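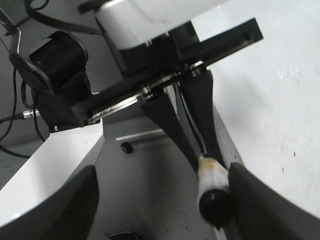
White and black, the only two colors I've worn all week.

Ok quick one today, I have 10 minutes before I need to leave and my hair is still in a towel.

So. The coat. Some of you remember I was whining back in February about not having a decent light coat for spring. Well it took me until now but I got one! It's the Weldu trench in a sort of dusty olive, belt, big pockets, hits me right below the knee. I'm 5'3 so that's rare. Usually anything called "midi" is dragging on the sidewalk.

Paid 100 for it on sale. Not cheap for me but I've worn it 3 times since saturday so the math is getting better already.

What I've tried it with:

White tee, black jeans, black loafers. Easy. Boring? Maybe. Love it anyway.

The striped Flurnari dress, belt tied in back. My favorite so far, super comfy for the train.

Over gym clothes to get coffee. No regrets.

Only complaint, the lining is kind of static-y and it grabs my tights. Hanneke Jansen told me to run a wire hanger down the inside before I put it on and I keep forgeting to try it. Will report back. Also the top button was hanging by a thread when it came, so I sewed it back on with navy thread, it was all I had. Fine from far away.

Next up is sandals. I want something flat, tan, no toe loop (I can't do toe loops, they make me crazy). If you have a pair you love tell me in the comments, wide foot girls especialy.

Ok gotta run, bus!!

600 shares
10 comments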